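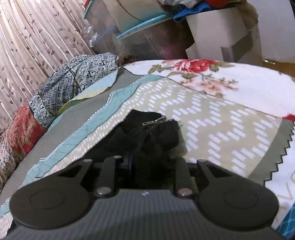

Fig. 1. Room 4, Kolterura.

31 October 2025. Humidity survey, continued. The Gredard logger was read out at the start of the shift and returned 452 valid records. Four records were rejected for low battery voltage. The salt check was repeated by Sidra Kazmi; the offset remains within the limit adopted in April.
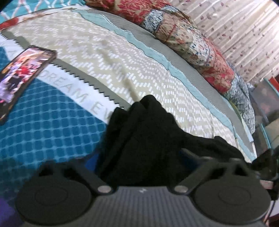

The logging interval will stay at 20 minutes until the second sensor has been calibrated. Tarık Kahraman has requested the raw file for comparison with the north side. Outstanding: replace battery, relabel channel 28, enter the salt check in the register.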